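Treltent two-arm bench booth: a long review for people holding a budget

Reviewed by Madhu Rathore, 7/24/23

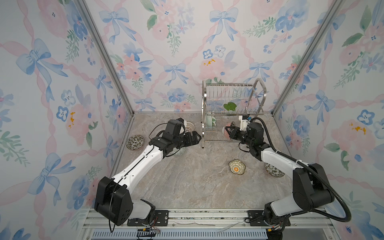
What we were trying to buy

I run purchasing for a small hire firm that sends out mismatched vintage crockery for weddings and teas. It comes back, it gets washed, it gets racked, it gets packed again. The racking is dull and the crockery chips. So when Treltent offered its two-arm booth on a trial, I said yes, mostly to be able to say no with some evidence behind me.

I came to it with a low opinion of the whole category. I have sat through the Jasstead demonstration twice and both times the plates were identical, white and flat. Ours are leaf-shaped dishes, scalloped little things with flowers in the middle, bowls with openwork rims. If a machine can only rack canteen plates then it belongs in a canteen.

What you get for the money

Two white arms with black joints and black grippers, each bolted through a black mounting plate to an aluminium rail. Corner posts in the same silver aluminium. The walls come as bare panels and what goes on them is your own affair; ours have a rose and bow wallpaper left from a showroom refit. The floor is a beige-grey surface with a marble-like pattern. It looks smart. I would have swapped smart for a raised lip, and Treltent lists one as an extra.

The dish rack is not included. We used a two-tier stainless steel one with curved ends and wire slots, the sort any kitchen shop sells. I mention it because the quote has a line called "fixtures" and I assumed, wrongly, that a rack was a fixture. It means bolts.

The grippers

Parallel grippers, one per arm. They close on a thing from two sides and that is all they do. For a bowl this is fine as long as there is a rim to get hold of. In the picture the right arm has a pink bowl with a reddish floral inside up against the front of the rack, by the lower tier, and that is a fair example of the job it is meant for. A leaf-shaped dish has no regular rim and is a different matter. There is a green one in the upper tier, leaning on the slots, and leaning is about the standard I'd accept from a new starter, so I can't mark the machine down for it.

My real worry is the perforated and lattice pieces. I asked Treltent how much grip force the openwork could stand and was sent a PDF about steel brackets. I asked again and was sent the same PDF. Until somebody gives a proper answer I would keep anything pierced off the list, and in our stock that is a fair share of what customers ask for by name.

Small flat dishes lying right way up are the other weak spot. Two fingers need something to close on. A shallow dish sitting flat on a hard surface offers very little, and the salesman's advice was to "present the item favourably". Presenting items favourably is a job. I would be paying a person to do it.

Cables

I am going to be a bore about this. The right arm has a thick black corrugated hose looping out from the wrist and back down past the base, held to the arm with small white clips. The hose I can live with. The bottom of the booth I can't. On our unit there are red, black and yellow wires hanging loose near the left base, thin white ones draped over the aluminium channel in the middle, and dark cables with small connectors running along the rail by the right base. Crockery comes to us off a washing line. I want every connector behind a cover before I sign for anything, and I want the cover in the base price.

Money

Here the brochure and I part company. The monthly lease is presented on its own, in large type, and looks reasonable. Then you add things. The service plan is £497 a quarter. Replacement gripper pads are £22 a pair, and the handbook won't commit to how long they last. The rack, the lip and the cable covers are all on top. Training is a day, charged, and the room hire for it was quoted separately, which I thought was cheek.

Against that you have to set breakages. We budget for up to 200 chipped or broken pieces in a season, most of them cheap, a few of them not. I can't yet tell you what the booth does to that number. Nor can Treltent. They kept giving me a figure from the Bhutto laundry trial, and I kept pointing out that towels don't chip.

If you are putting this into next year's plan, add 20 per cent to whatever the first quote says and put the contingency under running costs. One-off spending gets waved through in our place and then everyone is surprised in February.

Compared with the others

Broston make a single-arm bench unit that costs less and takes up less room. I liked the people and I liked the enclosed base, with no wires to be seen. But one arm has to put a thing down before it can do anything else, and with awkward shapes I would rather have the second. Jasstead's is the most polished, wants a service contract longer than our building lease, and as I said, plates.

The Treltent booth is the one I would pick of the three. That is a low bar and I am aware of it.

Would I buy it

Not this year. I would extend the trial, with our own stock and our own rack, and I would ask for the grip figures in writing. If the lease could be broken at six months I might change my mind - they say it can't, though the salesman paused before he said so.

Three stars out of five. One of those is for the engineer, who turned up on time and wiped his feet.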